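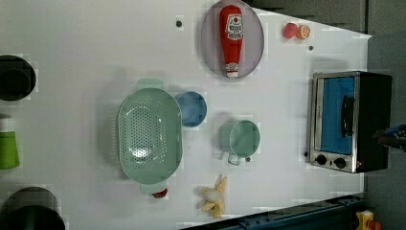 Toaster oven, oval plate and mint-green colander on the white tabletop.

Stutard Play Kitchen Tabletop Set
Reading time: 2 min

We love this set! It gives you a whole kitchen on one table, from the compact oven with its two round knobs to the oval plate that holds a squeeze bottle of ketchup with room to spare. The colander has a perforated bottom and a handle, so rinsing pretend fruit is part of the fun.

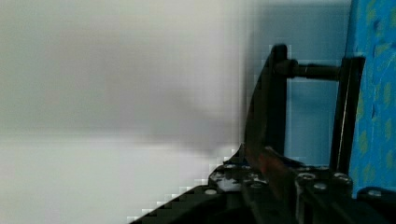

Mottled bright blue surface beside a pale one.

Colors stay soft on the dishes and loud on the food, and it all looks great against a plain white top. Kagiso Magagula, who put the set together for Stutard, likes to start with the plate and build a meal outward (we usually start with the oven).

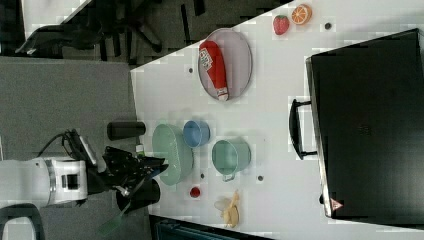 Ketchup on the gray plate, with the toy strawberry and orange slice above it.

Wipe the pieces with a damp cloth. Extra food can be ordered separately in bags of 50 or 100.

Related items
Pateck Toy Fruit Bag
Jelden Small Dish Set
Stutard Play Pantry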